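WOOD 8: Glue, Grain and Movement
Handout for Unit 3
Instructor: Nneka Okafor

Reading before class: the Buckley chapter on shrinkage, up to the tables.

1. Why boards move

Wood takes up moisture from the air and gives it back. When it takes up moisture it swells, and when it loses moisture it shrinks. Nearly all of this happens across the grain. Along the grain the change is small enough to ignore in furniture.

Flat-sawn boards move more across their width than quarter-sawn boards of the same species. They also tend to cup. Check the end grain before you decide which way to orient a board in a panel.

2. Clamping

Dry fit every joint first. Glue will not close a gap that the clamps cannot close dry. Put a scrap block under each jaw so the pressure spreads and the finish is not dented.
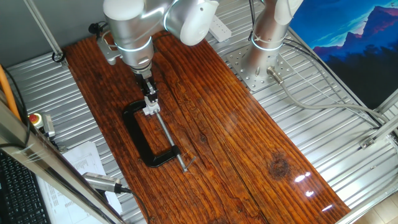 Fig. 1. Black C-clamp on a board with a dark reddish-brown finish.

C-clamps are slow to set but hold steady. Bar clamps are better for wide panels. Tighten until you see a thin, even line of squeeze-out, then stop. Too much pressure starves the joint.

3. Checks and cracks

A check is a split that runs with the grain, caused by uneven drying. Ends dry faster than the middle, so most checks begin there. Seal the ends of fresh stock with wax or thick paint.
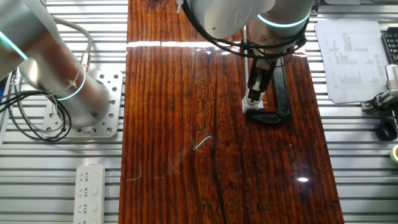 A check that has stopped growing can be filled with epoxy or held with a butterfly key. If it is still opening, wait. Mark each end in pencil with the month and look again after a full heating season. Stock we bought in September at the Janside yard was still moving the next spring.

4. For next time

Bring one offcut, any species, at least 8 inches long. Weigh it at home if you have a kitchen scale and write the weight on the end grain. We will use the Merkik meter in class.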